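Old office workstations find a second life in Bristden

Jun 9, 2022

Print this page | E-mail this story

BRISTDEN — If you have walked past the old Vonel print shop lately and wondered about the stacks of computers inside the front window, there is a happy explanation. The Bristden repair room has moved in, and it has brought along 212 retired desktop workstations that it hopes to have cleaned up, fitted out and working again by December.

The machines came from the Kenen engineering offices, which replaced their whole lot this spring and were kind enough to offer the old ones to the town before calling the recycler. They are big, heavy things, built for drafting and modeling work, and a fair number of them still have plenty of good years left in them. What most of them do not have is memory, processors or drives. Those were pulled before the computers left the building, so the repair room has been starting with bare cases and filling them back up as parts come in.

It is slow and rather pleasant work, and visitors are welcome to pull up a stool and watch. A case gets laid on its side on one of the long tables, the cover comes off, and the dust is blown out (outside, on the back step, after a lively first afternoon when it was done indoors). Then the boards are looked over closely under a good lamp before anything new goes near them. The processor socket gets the most attention, as the contacts inside are tiny and a single bent one can keep a computer from starting at all.
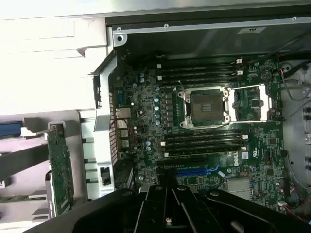
A Dell workstation board with its processor socket and all eight memory slots empty.

Memory is what the room needs most just now. Some of the boards take a great deal of it, and although a computer will run happily enough with only a few of its slots filled, people who plan to edit video or keep a lot of programs open will be glad of more. The Marinho Street library has set out a drop box near its front desk for anyone who has spare sticks of desktop or workstation memory sitting in a drawer. Please slip them into a paper envelope or the bag they came in, and write down what computer they came out of if you happen to remember. Laptop memory will not fit these machines, but it can go in the same box and will be passed along to the folks who fix laptops on the other side of the room.

The first 100 finished computers are promised to the adult learning center and to families with students at the two middle schools. After that they will be offered to any household in town that asks, for the price of a power cord and a keyboard if one is needed. There is a sign-up sheet at the library and another just inside the repair room door, and it is fine to put your name down on either one.

For those who would like to learn the work themselves, there will be 4 evening classes over the summer, each of them starting at 7 and running until people feel like going home. The first covers opening a case safely, cleaning it and finding your way around the board, and the second is all about processors and memory — how to match them, how to seat them and how to tell when one has gone bad. The last two will be given over to building a working machine from start to finish. No experience is needed, tools are provided, and there will be coffee. Children are welcome with a grown-up, and long sleeves are best left at home.

The repair room uses the side entrance, next to the bicycle rack, while the front door is being rehung.

Contact the newsroom | Copyright 2022 Bristden community news | Back to top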